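Chapter 4
Cups, Mugs, and the Tables They Stand On

In this chapter
Why a mug has the shape it has
How clay becomes a hard, smooth cup
What a glaze does
How a hot drink marks a table, and how to prevent it
Key words: earthenware, stoneware, glaze, foot, coaster, finish

A morning in the break room

Fereshteh Ahmadpour runs the break room at a small print shop in Lostum. The shop has 52 mugs and one long table. In December the old table was taken out. Its varnish had turned cloudy in rings wherever people set down their coffee, and two of the rings had gone through to the bare wood. The new table is white. Before it was brought in, Ahmadpour asked the staff which mugs they used most, and she kept those on the open shelf and put the rest in a cupboard.

Her choice came down to ordinary questions. Does the handle fit a whole hand or only two fingers? Does the mug tip when it is bumped? Is the bottom rough enough to scratch? You can ask the same questions about any cup in your own kitchen, and you will be asked to do so at the end of the chapter.

4.1 The parts of a mug

A mug has four parts that matter to the person using it. The rim is the edge you drink from. The body, or wall, holds the liquid. The handle keeps your fingers away from the hot wall. The foot is the ring or flat area on the bottom that touches the table.

Most mugs are close to a cylinder. A cylinder is simple to make, simple to wash, and stands steady because its base is nearly as wide as its top. A teacup flares out toward the rim, so the drink in it has a wide surface and cools quickly. A mug with straight sides has less surface for the same amount of drink and cools more slowly.

Color affects how we see the inside of a mug. In a dark mug it is hard to judge how full it is, especially with black coffee. A pale rim helps, as the edge stands out against the dark opening.

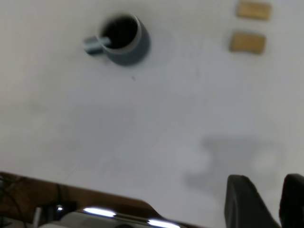 Figure 4.1 A dark gray ceramic mug on a white tabletop. Note the lighter rim around the opening.

The handle is usually made separately and joined to the body while both pieces are still damp. Potters call this stage leather-hard. The two surfaces are scratched, wetted with thin clay called slip, and pressed together. If the handle is much drier than the body, the joint may crack as the pieces shrink. A handle that comes off in the sink after years of use often had a weak joint from the start.

4.2 Clay and heat

Clay is fine earth that can be shaped when wet. When it is heated in a kiln, it changes for good and cannot be softened again with water. How hot the kiln gets, together with the kind of clay, decides what sort of pottery comes out.

Earthenware is fired at lower temperatures. It stays slightly porous, so water can soak into it where it has no glaze. Stoneware is fired hotter. It is dense and heavy and takes a good deal of knocking around. Porcelain is made from a very fine white clay, is also fired hot, and can be made thin enough to let light through.

Glaze is a glassy coating. It is brushed, poured, or sprayed on as a liquid and melts in the kiln. It seals the surface and gives it color. The foot is commonly left without glaze, or the mug would stick to the kiln shelf. Turn a mug over and you may find a dull, rough ring there. This is the part that can scratch a soft table.

4.3 What happens to the table

A hot mug on a varnished table can leave a white ring. The heat and moisture get into the finish and cloud it. A dark ring is more serious, for it usually means that water has reached the wood itself.

A coaster puts a layer between the mug and the table. Cork is widely used. It is light, does not slide easily, and slows the passage of heat. Wood, felt, and slate are also used. Slate should have pads underneath, as the stone can leave marks of its own.

Before you read on

1. Take three cups from your kitchen and look at the foot of each. Write down which ones have an unglazed ring.
2. Look for rings on a table at home or at school. Are they white or dark?
3. Fill a mug and a teacup with the same amount of hot water. Ask an adult to help. Feel the outside of each after ten minutes and record which is warmer.

Section 4.4 begins with the kiln log kept by Deividas Kalniņš at the Figueroa pottery.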